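Merngate bench notebook: rye starter, second flour trial
Solange Perrin, April
Last updated: April, 16:40

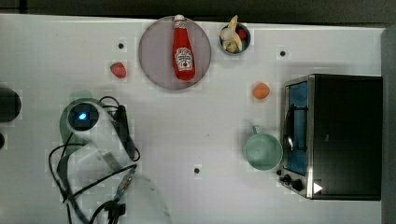 Notebook 4, p. 54

Carried on from the previous page. Same starter as before (Tsegaye, the stiff one), same jars, new flour. The first trial was all on the Fulow wholemeal rye and I wanted to see how much of the slow rise was down to the flour and how much to the cold back wall of the store.

Starter taken out of the fridge at 07:10. Grey liquid on top, poured off. Smell sharp, a bit like pear drops, no mould. I took 22 g from the middle of the jar and threw the rest in the compost tub apart from the usual backup, which is on the bottom shelf of the fridge with a blue lid.

Feed for each jar:
22 g starter
150 g flour
150 g water at 28 degrees

Jar A: Fulow wholemeal rye, from the same sack as last time, now nearly finished.
Jar B: Fulow light rye, new sack, opened this morning.
Jar C: half and half by weight.

Stirred with the long spoon until no dry flour was showing. B was noticeably wetter at the same weights, closer to batter than paste. I had expected that and left it alone, so that the amounts stay the same across all three. Rubber bands at starting level. Lids resting on, not screwed down. All three on the shelf over the radiator, with the thermometer between A and B.

09:00. Shelf at 24 degrees. Nothing to see in any of them.

10:30. Shelf at 25. A has a few cracks across the top. B is flat with small bubbles against the glass. C in between.

12:15. A up by a third. C slightly behind. B up a little but the bubbles are large and break when the jar is moved. I moved it once to look and then left it.

13:45. A has nearly doubled and is domed. C nearly the same height as A, which I did not expect after the morning. B has gone up to half again and stopped, or is very slow.

15:00. A beginning to flatten. C still domed. B has dropped back a few millimetres and there is a tide mark on the glass.

16:00. A fallen in the centre. C flat on top but holding. B well down.

So the warm shelf matters a good deal. In the first trial, wholemeal on the back wall took until the evening to do what A did before two o'clock. The flour matters as well, but I can't separate the light rye from the extra wetness on this evidence. B should be repeated with less water. I would start at 120 g and see whether it has the same feel as A when stirred.

C was the surprise. It came up almost as far as the wholemeal and held for longer, and it smelled milder at the end, more like yoghurt. If it does that again I would be happy to use it for the tin loaves, where the timing is awkward and the dough often has to wait for the oven.

Tasted all three at 16:15. A sour with a slightly bitter finish. B thin and not very sour. C sour, no bitterness that I could pick up. One person's opinion after two cups of coffee, so please taste the next lot if you are in.

Baked nothing from these. Kept 50 g of C and fed it as normal, jar marked C2 on masking tape. A and B discarded. The tub is full and needs to go out.

Problems
The small scale is drifting again. With nothing on it, it read 1 g at lunchtime and 2 g by three. I zeroed it before each weighing this morning, so the feed weights should be fine, but don't trust it for salt. The spare batteries in the drawer are the wrong size.
The Bitedia thermometer reads a degree above the glass one. I have used the glass one for everything on this page. Page 51 was done with the Bitedia, so take a degree off those figures if you are comparing.
Forgot to write down the water temperature for jar C. It came out of the same jug as the other two but last, so perhaps a degree cooler.

Next
Repeat B at 120 g water.
Repeat C exactly, to see if it holds as long.
One jar of wholemeal back in the cold spot, same day, for a proper comparison.
Order light rye only after the repeat. There is plenty in the sack.
Batteries.

S.P.

Recent entries
Rye starter, first flour trial (p. 51)
Tin loaves: lids on and lids off
Salt weights and the small scale
Drying starter on baking paper
Oven shelf temperatures, top and bottom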